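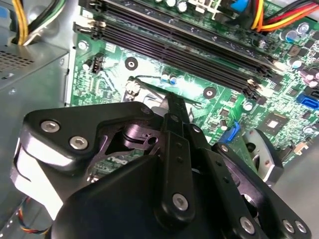 The Clallik Bench Rules kit comes in a box big enough to hold a toaster, and most of what's inside is paper. You get a ring binder of 243 pages, a set of wipe-clean cards for the bench, a pad of sign-off sheets, a roll of warning tape, and a push gauge in a foam nest. The price is $400. For that you are told, at length, how to let a robot put its hand inside a computer without regretting it. I bought mine for the shop in Dumcombe, where our arm does much of its work in places like the one shown, down among a board's small parts with the fingertips just short of the empty memory slots and a pair of little capacitors standing close by. If you've ever watched a gripper go in there, you know why somebody might pay for a binder.

I've been using the kit since September. It has earned a shelf, though not all of it has earned the same shelf.

The good part first, which is chapter two, on approach. Clallik wants every move into a case split into a fast leg that stops above the highest thing in the chassis, and a slow leg that goes the rest of the way. The highest thing has to be measured on that machine, with its cables where they happen to be lying, and you don't get to borrow the number from the last one. I resisted this for a week on the grounds that it was tedious. It is tedious. I now do it every time, and the height goes on the sign-off sheet in a box that is, for once, big enough to write in.

The cable chapter is nearly as good. Its main rule is that a cable counts as an obstacle until it has been tied back or unplugged, and that "it usually stays over there" is a hope. The authors plainly own a few computers. They know that power leads have opinions about where they want to be, and that a thin fan wire will find the one gap in a linkage that you'd forgotten was a gap. They ask you to check both the path of the fingertips and the path of everything behind the fingertips, meaning knuckles, screws, housing and all. Most of us program the tips and trust the rest of the hand to follow along politely.

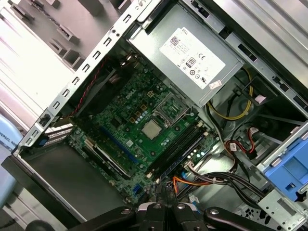
Less tedious, and better than I expected, is the rule about reference views. Before each new type of case goes into regular use, you save one view from the wrist camera at the standoff height and write down which fixed features you'll use to find your bearings. Fixed means fixed: the memory slots, the edge of the power supply, a printed logo on the board. Blue latches are not allowed if they move, and neither is anything on a wire. The binder also insists that you record the tilt of the case if it isn't square to the arm, and says that "square enough" may not appear on the form. I had written "square enough" on the form.

Now for the grumbling. The binder is organized by somebody who enjoyed organizing it. Rules are numbered, sub-rules are lettered, and a few of the sub-rules have children of their own. The one on static protection sends you to the one on bench surfaces, which sends you to a table, which tells you to see the one on static protection. I made the trip twice before I understood that I lived there now. The advice, once I'd put it together from its various homes, is sound: ground the bench, ground the arm's tool mount, don't assume a painted or coated finger is doing anything useful for you, and test the whole path with a meter. That could have been a card. It is the only chapter without one.

The cards themselves are excellent. There are nine, and I'd have paid a fair part of the price for those alone. The stop card is my favorite. It lists when anyone in the room may hit the stop button (whenever they like) and what they have to explain afterward (nothing, until the arm is safe). The restart card is stricter. Whoever restarts has to look into the case with their own eyes first, from the side, with the light on. The camera doesn't count, however much you spent on it.

I have mixed feelings about the push gauge. It's a plain spring thing, and it does what it should, which is tell you how hard the fingertips press when they arrive. The binder has you test at the slow speed and again at one step above it, so you know what a typo would cost. Fine. But the gauge is slightly too tall to stand inside a smaller case, so you end up testing out on the bench at a height nothing will ever be touched at. Clallik's note on this suggests a lower mounting block, sold separately. I made one from scrap and feel no guilt.

The warning tape is tape.

For comparison, I've also worked with the Juhl desk guide, which is shorter and cheaper and reads as if it had been written standing up. Juhl is better on people: who may be at the bench, who holds the pendant, what to do about the visitor who leans. It has very little to say about the inside of a machine. If your robot moves boxes from one table to another, get that one and spend the difference on lunch. If it has to reach past a cooling fan to get to something the size of a fingernail, Clallik's fussiness starts to look like experience.

I should mention the Surkitora software add-on, since the box mentions it on four sides. It puts the sign-off sheets on a tablet. I tried it for a month. It wouldn't let me skip the cable check, which I respect, and it wouldn't let me correct a spelling mistake either, so there is now a permanent record that we inspected the "mother bard." We went back to the pad. 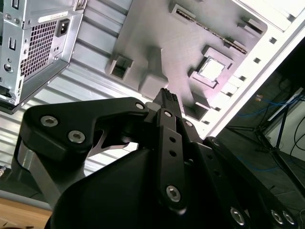
Can you follow the Clallik rules and skip doing your own risk assessment?

Do your own assessment first, for your own arm, gripper and bench. The kit is a set of working habits to use on top of it, and the binder says so on its opening page. It has no way of knowing how your cell is laid out or how your stop circuit is wired, and it doesn't replace whatever law or workplace standard applies where you are.

The chapter on practice parts deserves a word, too. Clallik asks that any new routine be run on a stand-in before it goes near a working board, and that the stand-in match the real thing in height and position wherever the fingers will go. Looks are optional. There's a short, stern passage on not promoting a routine because it behaved itself on the stand-in, with a list of what a dummy can't teach you: how a latch gives, how a connector grips back, how a cable reacts to being brushed. After the dummy comes a scrap board, then a real one with a person at the stop button. I'd been doing the middle step last, in a manner of speaking.

What I'd like from the next edition is an index. There's a contents list at the front, but when a fingertip has snagged and you want the rule for backing out, you don't want to recall that it was filed under Recovery, Unplanned, Tool, Partial. (Stop, open nothing, photograph it, free the cable by hand, then retract slowly along the way you came in. I've written it inside the front cover.) I'd also like the pages punched properly, as mine have started leaving the binder one at a time.

Four stars out of five. Buy it if your arm works inside things, put the cards up where you can see them from the pendant, and keep a pencil in the static chapter to mark your place.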